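Home » Features » Kavier Lead Programmer on Rewriting Physics in Drosari

Kavier Lead Programmer on Rewriting Physics in Drosari

The July patch for Drosari replaces the factory sim's collision code. According to the lead programmer at Kavier, the old solver failed once a save passed 500 loose objects.

"Stacks were the main problem," the programmer said. "Each contact was solved in the order it was created, so load order changed the result. We now sort contacts by height and run 27 passes per tick."

The studio tested the change against 1,532 player saves. Nearly all of them loaded without conversion. Saves using the Grarnel conveyor mod still need a manual step, described in the patch notes.

Multiplayer runs on the same code — the host sends corrections to clients every 2 ticks. "Bandwidth went up slightly. We accepted that."

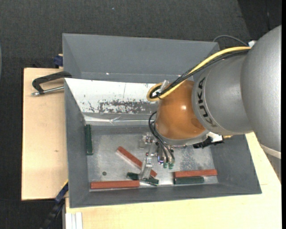
A KUKA arm over an open bin of red and green bars.

Mod support comes next. The Pilkington map editor will read the new format, though the programmer would not commit to a date. "The file spec is finished. The importer still needs work."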